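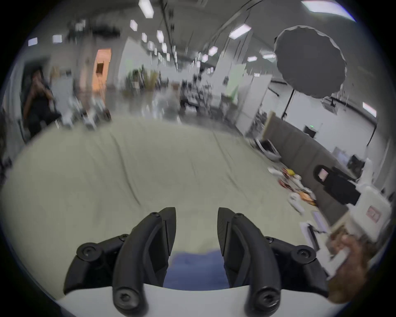
Home Forums Workspace Care Members
Search this forum...

Shared Tables: Cloth Covers

P_Balaskas
Members are asked to comment on the proposal to keep cloth covers on the shared sorting tables at Surklow through July. Small boxes and folded papers are easier to gather from cloth. - Paraskevi Balaskas

stergiou_desk
I must respectfully disagree. Cloth wrinkles, and small cards are lost in the creases. A bare surface is preferable.

Dimar185
The creases are a minor matter. Our office has used covers for five years without complaint - we smooth them each morning.

stergiou_desk
My objection stands. I would accept a trial on one table.

P_Balaskas
A trial on one table is acceptable. Please send further comments by private message.

5 comments 2 shares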